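Chapter 4
Joints, Seams and Edges

Walk up to any building you love and put your nose to the wall. What you meet first is a joint: brick against brick, stone against window frame, new plaster against old. Architects draw these meetings at full size, argue over them for weeks, and then (if all goes well) watch visitors stroll straight past them. I think they are the most exciting part of the whole subject, and this chapter is my chance to win you over!

We begin with the Bastik Hall in Zellach, a former grain store that Ha-rang Noh turned into a gallery of architecture. Her office made 95 detail drawings for it, and 12 of them deal with a single corner.

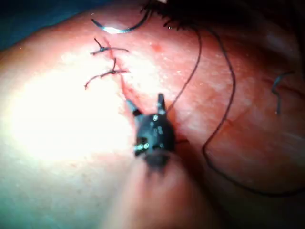
Why would one corner need so many drawings?
Three materials arrive there at once, each moving at its own pace through the seasons, and the builders had to know which would give way to which.

Noh's answer was a shadow gap, a narrow recess left on purpose between the old brickwork and the new concrete lining. It lets both walls shift a little, and it draws a dark line from floor to roof that tells you exactly where one century stops and the next picks up. Stand close to it on a bright March morning and the line seems to hum.

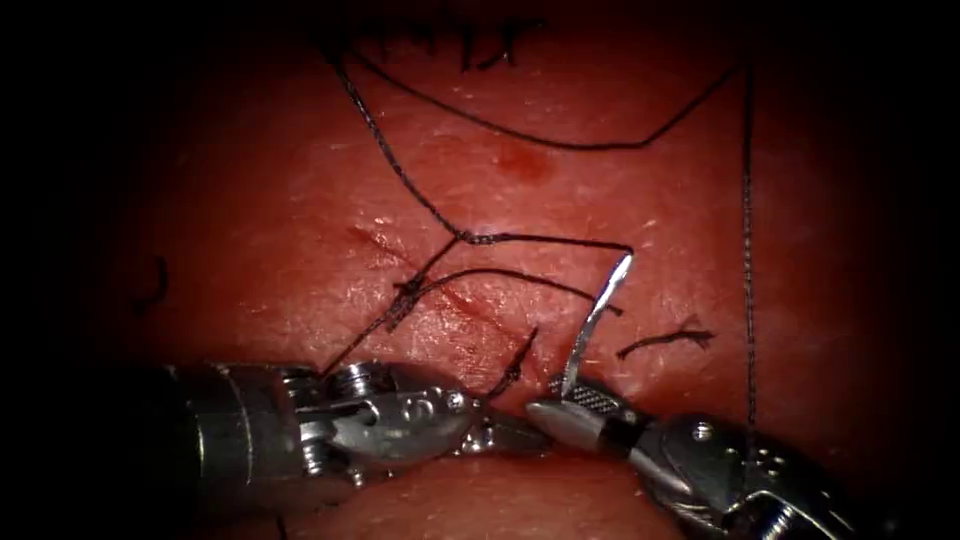
Repair is where the joint becomes a question of character. Should a mended wall own up to its mending? Some architects match the old mortar so well that the crack vanishes, while others leave it plain to see. Think of a thin diagonal incision being closed by two instruments, one reaching in from each side: the line is slight, yet your eye goes to it at once. A repaired crack in a smooth façade pulls at us in the same way, and Noh was delighted to let it.

The sections that follow look at dry joints, wet joints and the sliding joints of the Pillov footbridge. Keep a pencil handy, and try drawing each one at full size before you read the notes beside it.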